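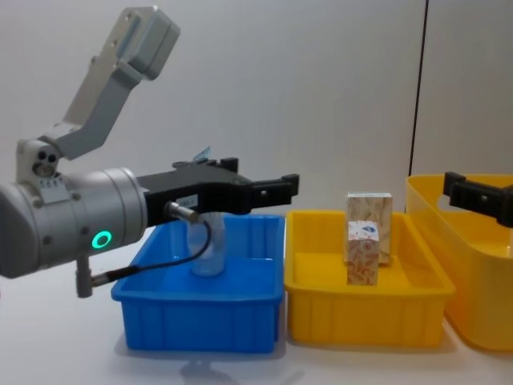 Gripper above a blue tray, with a clear bottle standing in it.

Nuno Figueiredo
January

Attaching a child object to a bone socket without offset drift

These steps apply to the Pleder engine with the Falcão physics module enabled. The same method works in Troltell, where sockets are called anchors.

1. Open the skeleton and add a socket to the last bone in the chain. Name it Grip_Socket. Leave its relative rotation at zero for now.

2. Turn off Simulate Physics on the child mesh. A simulated body ignores its parent transform from the first tick, so the attachment will appear to fail.

3. Call Attach with the location rule set to Snap and the scale rule set to Keep World. If the scale rule is also set to Snap, a mesh imported in centimetres can come in at the wrong size.

4. Set the tick group of the child to Post Physics. Otherwise it lags the bone by one frame, visible at 50 frames per second on fast moves.
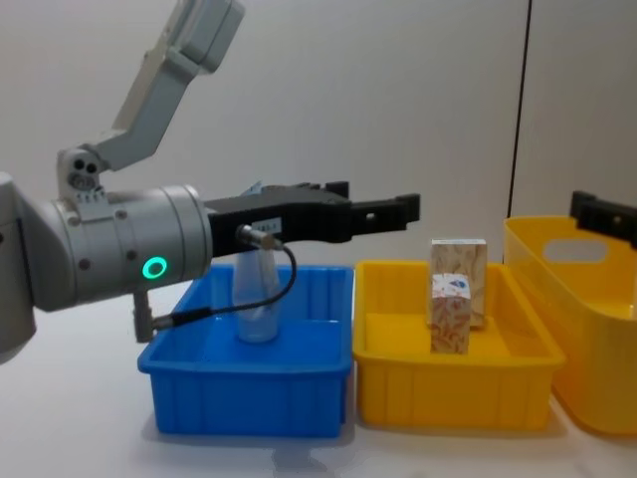
Bone order decides which transform the socket inherits. Parent each bone to the one before it and check every pivot in the viewport. Draw the axes with debug.sockets 1.

5. To release the object, call Detach with Keep World, wait 3 frames, then turn physics back on. Enabling it in the same frame applies the stored velocity twice. Lenka Halás reported this as issue 117 and the fix is not yet merged.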